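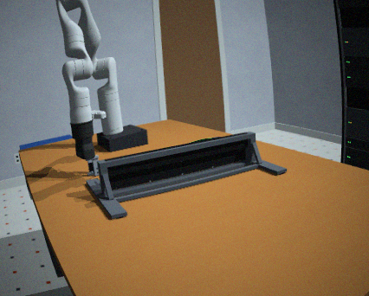 Cable corner: news from the simulation side

Hello again from upstairs at Stultel, where the kettle has been busier than usual and so have we. Many of you asked after the last newsletter how the cable work was getting on, so I thought I would take a little more room this time and tell you properly.

As you may remember, the plan with Wallner is to teach an arm to handle cables at a rack, and before it can learn anything it needs to be given plenty of examples. We are gathering the first lot entirely in simulation. Somebody sits down, steers the simulated arm through the job from start to finish, saves the run and begins again with things set out a little differently. It is slow going at first (my own early attempts were dreadful!), but you do get a feel for it, and by the second afternoon most people are chatting away while they work.

We now have 2,369 saved runs, of which 137 came in on one very cheerful day when Kilian Berchtold brought cake. Kilian looks after the checking as well, and he has asked me to pass on a plea – please don't throw away a run just because you had a wobble and had to come back for a second try. Those are useful to us, so long as you mark them as such when you save. What we can't use are the ones where the recording was started late and the first reach is missing. 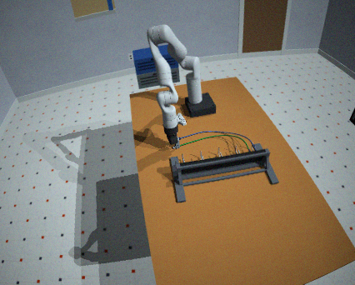 Blue and green cables at the rack in the simulated room.

The cables have given us the most to talk about, I must say. Sarita Ahuja spent a good part of the autumn getting them to bend in a way she was happy with, and she is still fiddling with the stiffness – if yours seem springier than they did last week, do drop her a line and tell her which run it was.

Next we want another 600 runs with the rack turned to different angles, and we hope to have those in by the end of January. Sessions last 40 minutes and there are still places free, mornings especially. The sign-up sheet is on the door of the Raldale room.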